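Setting up two small arms to share one table

This page covers the table side of a two-arm build: where to bolt the arms, how to run the cables, what to put in front of them and how to record a first set of runs. It assumes you already have two arms that move under their own power and a computer that talks to both. If you are still at the stage of getting one arm to answer, read the Mosquera notes first, as the naming of the joints here follows those.

I built mine at the shared workshop in Wescombe, on a table that has to be cleared when other people want it. A few of the choices below come from that. If you have a room to yourself you can bolt everything down for good and skip the part about marks.

What you need

Two arms with grippers, the same model if you can manage it
A table that does not rock, pushed up against a plain wall
Clamps or bolts for both bases
One camera at each wrist and one looking down from head height
A separate power supply for each arm
Cable ties, hook tape and a marker pen
A few cheap plastic plates, a tray, and some toy food or other soft things to pick up

Step 1. Place the bases

Put one base at each side of the table, near the front corners. Both arms need to reach the middle of the table with the elbow still bent. An arm that is nearly straight has little control over which way the gripper points, and it will shake.

To check, switch the motors off and move each gripper by hand to the front, the centre and the back of the area you mean to use. Then bring both to the centre together. The grippers should be able to meet over one object without the forearms touching. If they touch, move the bases apart a little and try again. Mine needed three goes.

When you are happy, draw round each base with the marker. After that you can take the arms off and put them back without starting again from nothing.

Step 2. Run the cables

Every cable that crosses a joint needs enough slack for the joint's full travel. Leave a loop at the wrist, fix it on both sides of the joint, and turn the joint by hand from one end to the other while you watch the loop. It should never go tight and it should never drop low enough to get between the fingers.

Bring the base cables off the side or back of the table, and keep the power supplies underneath. Label both ends of each cable L or R. I left this until later and spent an evening sending commands to the wrong arm.

Step 3. Set the home position

Choose a resting position for each arm that keeps the gripper above the tallest thing on the table. Save it, then write a short command that sends both arms there slowly, one after the other. You will use it more than anything else in the build.

Set the speed limit low at this point. Keep a hand near the power switch whenever both arms are live, and keep your face out of reach of them.

Step 4. Try both arms on one object

Start with a round tub with a lid on it. It is a good first object because it looks much the same from every side, so you only have to get the position right. Bring one gripper in low with the fingers open on either side of the tub, and bring the other down towards the lid from above. Go slowly and stop before either one touches. 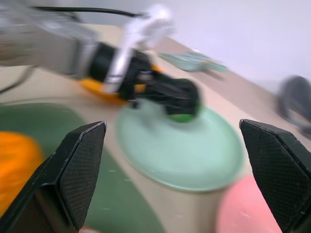
Watch the wrist views as well as the table. If the picture smears when the arm moves, either slow the arm down or shorten the camera's exposure and add a lamp. I did both. A blurred view is fine for a person driving the arms, but it makes poor material for training later on.

Next, close the low gripper until it just holds the tub. Note the motor current at that point and set your grip limit slightly above it. Plastic tubs bend before they slip, so look at the sides as you close. Textured fingers hold smooth plastic better than bare ones, and mine have a diamond pattern on the inner faces.

Step 5. Lay out the plates and the tray

For the sorting task I use three plates in a row across the table, yellow, mint green and pink, with a green tray in front of them. The toy food starts on the tray. Colours that differ clearly help both the person driving and anything you train afterwards.

Keep the tray where both arms can get to it. Plates at the sides can belong to the nearest arm, and the middle one can be used by either. Leave room behind the plates for a gripper to pass without knocking them.

Light plates slide. If yours do, put a small square of hook tape under each one.

Step 6. Practise the pick

Come down over the object with the fingers open, stop just above the tray, then close. For low, soft things, bring the tips close to the tray before you close them, or they ride up and over the top.

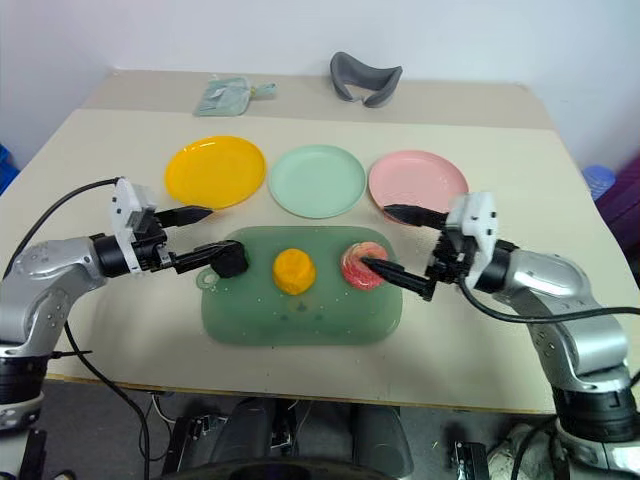 Only let one arm work over the tray to begin with. Have the other wait at its own side until the first has let go and pulled back. Once each arm can do its part alone, shorten the wait bit by bit. If you have a collision check in your software, turn it on now and set the gap wider than you think you need.

Step 7. Record a set

I record in sets of 30 runs and then stop to look through them. Move the food to a slightly different place on the tray before each run, and turn it as well. If you always start from the same spot you will end up with arms that only work from that spot.

Throw out any run where you reached into view, where a cable caught, or where you had to try the grip more than twice. Keep a note of how many you threw out. A rising number usually means something has come loose, and with mine it was the wrist screws.

The first full collection came to 354 good runs, which was enough for one arm to move food from the tray to a plate fairly well. Using both arms took a good deal more.

Common faults

One arm shakes when stretched out: move its base closer, or move the task.

Grip is weaker after a long session: the motor is getting hot. Let it rest.

Camera drops out when the wrist turns: not enough slack in the loop. Go back to step 2.

Both arms stop at once: look for a shared connection, often a hub under the table. Walter Cárdenas found this one for me after I had swapped nearly everything else.

Positions are off after moving the table: check the bases against the pen marks before you change anything in the software.

The bracket drawings for the head-height camera are on the Plollstead page. They fit a table of the usual desk depth - for anything deeper you will need a longer upright.

Last changed 4 May 2022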